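Holer Nine-Compartment Jewelry and Keepsake Box, Window Lid

Item 362
Finish: reddish brown
In stock at Astdale, ships to all locations

The Holer box is a wooden organizer for rings, earrings, watches, cuff links and other small items that end up loose in a drawer. It has one layer of compartments and a hinged lid with a clear panel, so the contents can be seen with the box closed. We have carried it since the first Quansah catalog and it remains the box most people ask for when they want something for a dresser top.

There are nine compartments in all. Four small square ones run across the back, two more sit on each side, and a large rectangular one takes up the center front. The large one is meant for a watch, a folded necklace or a short bracelet. The small ones hold a pair of earrings or several rings each.
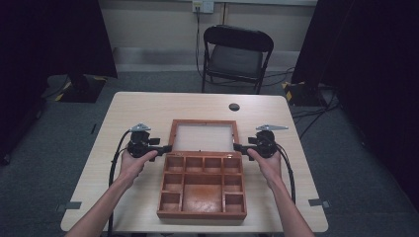
The dividers are wood, the same color as the rest of the box, and they are fixed in place. If you need a layout you can change, look at the Rollville tray instead, which has slots for movable dividers. The Holer is for people who want every item to have one spot and stay there.

There is no fabric lining. Some buyers prefer bare wood because it wipes clean and does not collect lint. Others want something softer under a watch. Our Astdale shop cuts felt pads to fit, in black or gray, sold as a set of nine. The pads lie flat on the floor of each compartment and are not glued, so you can take them out to clean them.

Lid and frame

The lid is a thin wooden frame around the clear panel. It opens from the front and stands upright at the back when fully raised. Leave a little space behind the box if you keep it against a wall or a mirror.

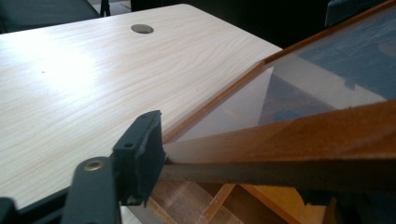
Each box is finished by hand and the color varies from one to the next. Boxes ordered together are picked from the same batch when we can do it, but we do not promise a match. The wood of the frame is a warm reddish brown with darker streaks in it, and it has a satin sheen where the light hits. Those streaks are part of the wood and are not treated as a defect for returns. If you want a more even color, write that in the order notes and Vicente Bravo in our packing room will go through the shelf for you.

The panel shows reflections like any other clear panel. On a dresser facing a window you may have to look from the side to see what is in the box. Turning the box so the front faces away from the window usually takes care of it.

Care

Wipe the wood with a dry cloth. For fingerprints on the panel, use a cloth that is slightly damp, then dry it right away. Do not spray cleaner onto the lid, as it can run down into the edge of the frame. Keep the box away from radiators and out of bathrooms. Furniture wax is fine on the outside, used lightly, twice a year at most.

To empty dust out of the small compartments, use a soft paintbrush. A vacuum with a narrow nozzle also works, but check for earring backs first.

Setting it up
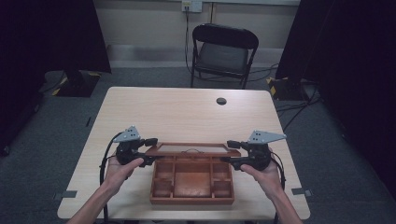
Put the box on a flat surface with the long side facing you and open the lid all the way before you start filling it. Put the things you wear every day in the side compartments and leave the back row for what you use less often. Heavy items go in the center.

The box does not lock. It is not meant for storing cash or valuables that need to be secured.

Ordering and returns

Orders placed before 3 p.m. leave the same day. Delivery takes around 13 days to addresses outside our regular routes. Boxes can be returned unused within 24 days of delivery in the original carton, with the corner padding in place. We do not take back felt pads once they have been cut.

Replacement lids and hinge screws are available while supplies last. For these, and for orders of a dozen boxes or more, contact Fuseini Amissah at the Astdale shop and include the item number. The next shipment from the workshop is due in May.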